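Two grippers, one tube, too much tea

9th January

So I've finally had a proper go with the new hand-held grippers and I have opinions! Nkechi Lawal lent me her Dalix pair for the arvo, and I'd brought my old Randix ones along so I could swap between them while my hands still remembered what the last lot felt like.

First impression, the Dalix is heavier. It's only 40 grams on the kitchen scales but it all sits up high near the mounting plate, so your wrist cops it after a while (mine did, anyway). The trigger is gorgeous though. Really smooth, with none of that clunky bit halfway that the Randix has always had.

I started with the bathroom stuff, because squeeze tubes are where my old pair falls over. They're soft, they twist, and if you grab one a smidge too low it flops over the fingers.

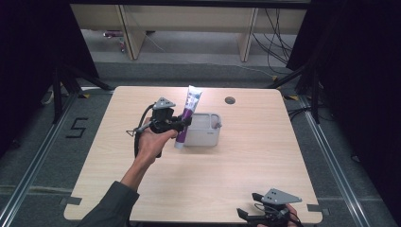
With the Randix I have to squeeze hard or the thing rotates on me, and then I've got a dented tube for the rest of the day. The Dalix fingers have a bit more give in them, so I could back right off and still feel in charge. Lining a tube up over the caddy took some practice, and my left hand was hopeless for the first 19 tries. Kelechi reckons I hold it like a garden hose.

The coiled cable is my one real whinge. It's springy enough to tug when you reach across the table, and I'd pay extra for a longer one in a softer rubber.

Next I want to try both pairs on socks and zip bags, and Nkechi wants hers back by March, so I'd better get cracking.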